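Testard Bench Kit: read me first

Release notes and data card, 19/12/2025
Maintained by Oldřich Ďurica

Hello, and thank you for taking a look at the Testard kit! It is a gripper, a wrist camera and a bundle of recordings, put together for people who want to try robot handling on old computer boards without having to build everything from scratch (we did build it from scratch, twice, and would not wish it on a friend).

What comes with it

The gripper and its mounting plate
The wrist camera with a short lead
Dalturis, the program that plays back and trims recordings
The Daza set, 108 recordings of work on desktop motherboards

The recordings were made on the bench in August, all of them from the wrist, so you get the view the arm itself has to work with. A fair share of the view is taken up by the gripper's own black links, and we have left it that way on purpose, as any model you train will have to live with it too.

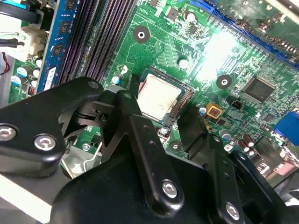 Glare is the thing people write to us about most. Bare boards are shiny in odd patches and the bright spot wanders as the wrist turns, so if your results drop off near the expansion slots, have a look at your lamp before you start blaming the model. In 23 of the recordings we moved the lamp halfway through, and these are marked "lamp" in the index, so you can leave them out or train on nothing else, whichever suits you.

Getting started

Unpack the set into a folder called daza, open Dalturis and point it at that folder. The first load is slow, so do put the kettle on. After that it should open in a moment.

Known troubles

Recording 39 has no sound. The older Fodia arms need the 2 mm spacer under the mounting plate, and it is in the small bag taped inside the lid, which is easily thrown away with the packing.

Questions and corrections are very welcome, and Oldřich reads all of them, though he can be slow to reply when there is a new batch on the bench.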